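The Table in the Middle of the Room: notes for my talk
Calum Semple – Sunday afternoon session

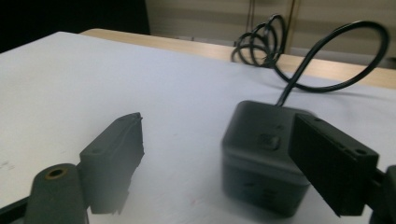

White top, light wooden edge.

24 shares 3 comments

Opening. Wait for people to find their chairs. Say hello to the back row, they always get forgotten. Thank the library for the room and the coffee, and mention that the restrooms are past the large-print shelves (I'll be asked at least twice, so get it in early).

Start with the question: what was the table like in the house where you grew up? Let them talk to whoever is next to them for a couple of minutes. Don't hurry this. When I gave an earlier version of this talk in January, I cut it short to protect my schedule and I was sorry all the way home, since the buzz in the room was the best thing that happened all day.

Then tell mine. Our table had a drop leaf that you had to hold up with your knee if the cousins came. My mother did the bills at one end and my brother and I did homework at the other, and there was an invisible border across the middle that moved depending on how the bills were going. I can still find that table with my hands in the dark. Pause here, and drink some water.

Main part, first half: what a table is for. Most of us would say eating. Ask for a show of hands on who has eaten every meal this week at theirs. Smile, put my own hand down. Then go through the other things – sewing, taxes, jigsaw puzzles, seed trays in the spring, a sick cat on a towel waiting for the vet to call back. The table takes whatever the week brings in the door.

Tell the Rantala story. Rantala was the furniture store on my street when I was first married, and we went in for a bed and came out having put a deposit on a table we couldn't afford. It cost 300 dollars, and that was serious money for us. We ate on it for a month with two lawn chairs pulled up to it and felt like royalty. My wife says it was longer than a month. (She'll be in the second row, so look at her when I say this. She'll correct me anyway.)

If there's time, add the bit about the delivery man who took the front door off its hinges, put it back on for us and stayed for soup. If there isn't time, skip to surfaces.

Second half: surfaces and marks. People are frightened of marking a table. I was too, with the first one. We had a pad, a cloth over the pad, and a plastic sheet over the cloth, so for years I couldn't have told you what color the wood was. Now I have a pale one and I wipe it with a damp rag and dish soap, dry it with an old T-shirt, and leave it at that. Somebody will ask about polish. Say that I used Stinine for a while and liked the smell, that my sister swears by Muvard, and that we still speak to each other.

Read the passage from my grandmother's household book here. It's the page with the turned-down corner, starting at "Wash the board before company and again after." Read slowly. Her handwriting gets small at the bottom so hold it up to the light, and bring the good glasses, not the ones from the car.

Then the harder part, and I don't want to rush through it. After my father died, my mother moved her chair around to his side. She never said a word about it. One evening we came over for supper and she was sitting there, where you can see the bird feeder, and we all just sat down and passed the potatoes. I've thought about that more than almost anything anyone said at the funeral. Leave some quiet after this. If I can't get through it, go straight to the next bit, they'll understand.

Lighter now. The folding table I lent to the Daveck street fair, which came back with somebody else's initials under it and one leg that isn't ours. I've grown fond of that leg.

Homework for the audience: have one meal this week at the table with the mail moved off it. It can be toast. Invite someone if you like, and if the chairs don't match, so much the better!

Questions. Repeat each one out loud for the people in the back. Stack the chairs before leaving, and take the grandmother book home in my bag, not under my arm.

300 shares Leave a comment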